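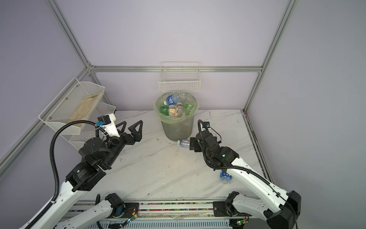
¿Sirve de algo pagar más por una bolsa de basura que dice ser compostable? En mi casa ha servido para gastar más dinero y para discutir con el servicio de recogida.

Llevo desde abril comprando las bolsas Votach, las del rollo caro. El paquete trae 19 y promete, en letra grande, que «vuelven a la tierra». En letra pequeña dice que vuelven a la tierra en una planta industrial, a temperatura controlada, durante el tiempo que haga falta. La planta que nos toca a nosotros la gestiona Stoltine, y cuando llamé para preguntar si aceptaban bolsas de este tipo me pasaron con tres extensiones distintas. En la última me dijeron que las retiran al principio de la línea, todas, porque a la velocidad a la que pasan no hay manera de distinguir una compostable de una normal. Van al rechazo. Con las demás.

Podría haberlo dejado ahí, pero soy terco y tengo patio. Enterré dos bolsas en el compostador, una Votach y una Wirer, que es la marca blanca del supermercado de la esquina y también presume de hoja verde en el cartón. Las saqué a los 6 meses. La Wirer tenía algún agujero y se deshacía por el borde. La Votach salió entera, con un poco de barro, y habría podido usarla otra vez. No pretendo que esto sea ciencia: mi compostador es pequeño, lo riego cuando me acuerdo y en invierno aquello está frío como una nevera. Pero el dibujo del paquete muestra un jardín, y yo hice la prueba en un jardín.

Luego está el asunto de la norma. Hay un sello para compostaje industrial y otro para el doméstico, y los fabricantes ponen el primero confiando en que leamos el segundo. Escribí a Votach y me contestaron con un folleto. Volví a escribir y me mandaron el mismo folleto.

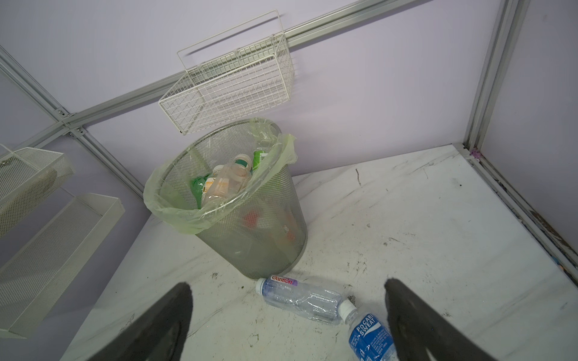

Lungile Pillay me escribió a raíz de la entrada anterior para decirme que exagero, que en Rojanasak, donde vive, la bolsa compostable es obligatoria para los restos de comida y el sistema funciona, con su planta y su inspección. Que el problema es de mi ayuntamiento y no de la bolsa.

Se lo compro a medias. Si el producto solo cumple lo que promete en determinados municipios, que lo ponga en el paquete. Un mapa, una lista, un teléfono, lo que quieran. Mientras tanto, se vende igual en todas partes y al mismo precio.

He hecho la cuenta de lo que llevo gastado este año en bolsas para la orgánica y me salen 269 euros de... no, perdón, eso era el total del apartado de limpieza, que incluye el detergente y la fregona nueva. Las bolsas son menos, pero siguen siendo demasiado para lo que hacen.

De momento he vuelto al cubo sin bolsa para los restos de cocina, con papel de periódico en el fondo. Huele un poco más y hay que fregarlo. Si alguien tiene una respuesta de Votach que no sea el folleto, los comentarios están abiertos.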